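Home > Community Help > Work and Shifts > Automation

Moved from kitchen porter to "demonstrator", what happens to my job?
Posted by troduveck_nights, 17 August 2018

I've worked in the dish room at a staff canteen for nine years. In December the company signed with an outfit called Plandora to automate part of the washing up. Three of us were asked to spend half of each shift doing the washing with hand-held grippers so the movements can be recorded. Same hourly pay. My supervisor calls it a transfer but I've had nothing on paper. Do I have to agree to it, and am I helping them get rid of me? Two pictures of the work at the bottom.

Szabolcs Deák
I did this for most of a year at a different site. Get the new duties in writing before you do any more of it, with the job title, the pay and how long it lasts. Whether you can refuse depends on your contract, so read the part on "other reasonable duties" and take it to your union rep if you have one.

On the second point, at our place nobody was let go, but two people left and weren't replaced. The ones who stayed now load, check and rewash what the machine gets wrong. It's less scrubbing and more standing. Some liked that and I didn't much.

Ask about your wrists too. Holding the grippers is harder on them than a brush in the hand. We got a break every 90 minutes after we complained – before that it was whenever the shift lead felt like it.

hassanpour_k
They will replace you, start looking now. Same at my cousin's warehouse.

Koka
Not sure the warehouse is much of a guide. I'd add one thing to what Szabolcs wrote: ask who keeps the recordings and whether they're used to judge your speed. We had 235 recordings go in before anyone told us they were also being timed for the managers. After that people rushed and the washing got worse. It should be in the same letter as your duties.

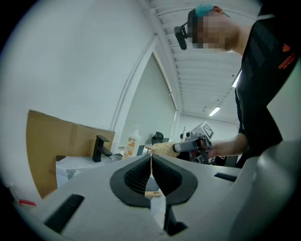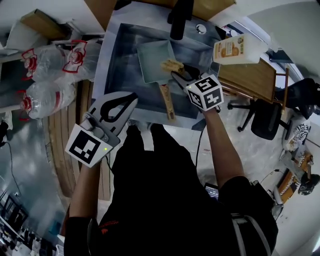

Washing up with the hand-held grippers: scrub brush in the first picture, sponge and pan in the second.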